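Erlow noodle bar switches to washable chopsticks after council waste charge

A noodle bar in Erlow has stopped giving out throwaway chopsticks with meals eaten on the premises, and three other food businesses on the same street say they will do the same before the end of February.

The change follows a new charge on mixed commercial waste, which the council brought in at the start of the year. Food businesses now pay by weight for anything that is not sorted for recycling or food waste.

Chopsticks on the table, kept together in a small cup
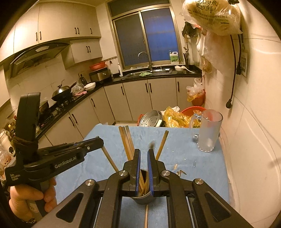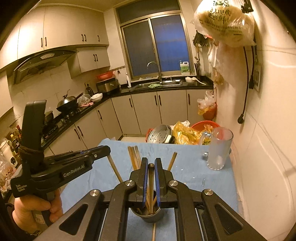
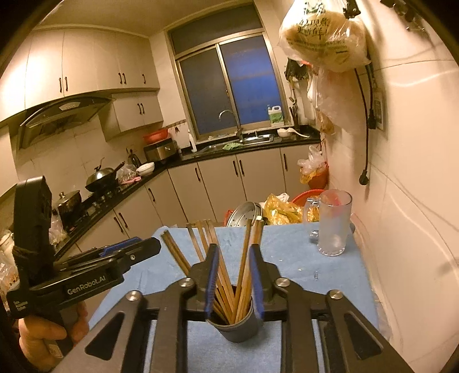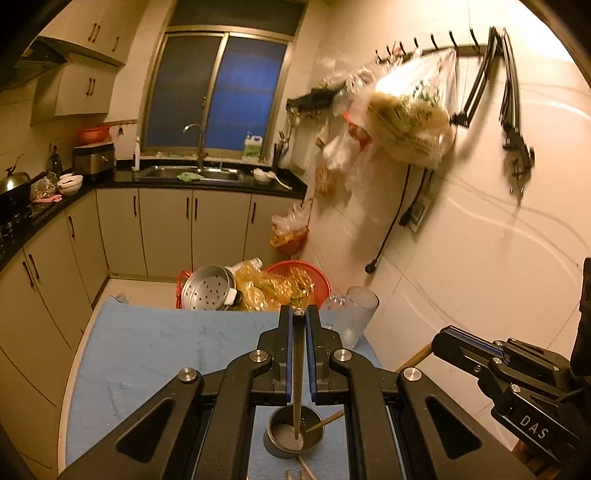 Consolacion Calimlim, who has run the 46-seat noodle bar on Goodwin Street for nine years, said she had not thought much about chopsticks until she saw the first bill.

"We weighed the bins for a week to find out what we were paying for," she said. "A lot of it was paper napkins and soup lids, but there was a whole sack that was just chopsticks and their sleeves. They can't go in with the food and the recycling people won't take them once they've been used."

Her records show that the business got through 2,237 pairs last month, counting both takeaway orders and meals served at the tables. Takeaway customers will still be able to have a disposable pair, but they will have to ask for it when they order.

For the dining room she has bought 308 pairs of reusable chopsticks from Plekis, a catering wholesaler in Grositz. They are washed after each sitting and left to dry in racks overnight. Ms Calimlim said the order should pay for itself by the summer if too many pairs do not go missing.

The council says used wooden chopsticks count as mixed waste because they take too long to break down at the plant that handles the town's food scraps. Businesses that want to compost them must make their own arrangements.

Dragica Golob, the council's commercial waste officer, said most of the calls she had taken since January were from small cafes and takeaways. "People want to know which bin things go in, and for some items there isn't a good answer," she said. "Wooden cutlery is the main one. It's sold as the green choice, and it may well be, but we can't process it here at the moment."

She said a trial with a different composting firm was being discussed but that no date had been set.

Hygiene rules do not prevent restaurants from using wooden chopsticks more than once, provided they are washed properly and thrown away when they split or become rough. Environmental health staff have visited the noodle bar and asked for one change, a separate drying area away from the sink, which has now been made.

Not every trader is in favour. The owner of a takeaway near the bus station, who did not want to be named, said he had no room for another rack and no one to do the extra washing up. He said he would rather pay the charge and put 4p on a portion of rice.

Customers at the noodle bar had mixed views at lunchtime. One regular said he had brought his own pair from home for years and was pleased to see the change. Another said she preferred a sealed packet and would be asking for a fork.

The charge will be reviewed in the autumn. Businesses can book a free waste check through the council's website or by calling at the town hall before 4pm.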